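Resurfacing the old path behind Plalotitz: good or bad?
Walking and Cycling > Local routes

inga_walks
Posted Nov 2, 2003
Finally did the whole path again and I'm in love with it all over! Dry grass one side, scrub up the bank, trees at the far end, and hardly a soul (well, one very muddy spaniel). I hear there's talk of widening it and putting in proper kerbs. Please no! Half the charm is those crumbly edges.

The tarmac itself is still decent in my view. It's a bit scuffed and the verge has crept in on the left, but I had no bother at all in ordinary shoes. 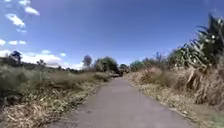 I'd cut the long grass back once in February before anything starts nesting and otherwise leave well alone. Anyone know who to write to?

Witero62
Lovely route, agreed, but try it with a pushchair. Two can't pass without one going on the grass. I'd take the kerbs tomorrow.

bettencourt_a
Write to Bernardo Morais at the path group, he answers everything. The quote from Vullex was 2,000 for edging the first stretch, 1,000 if they only patch it. I'd go for the patching.
Arnaldo Bettencourt

inga_walks
Thanks Arnaldo! Patching I could live with. Witero, fair point, I'd forgotten pushchairs. Maybe a passing place or two?

Witero62
Passing places would do me. Still think the edges will be gone in 15 years if they're left.

hedgerow
They said that when I was at school. Go in the evening, the light on that bank is glorious!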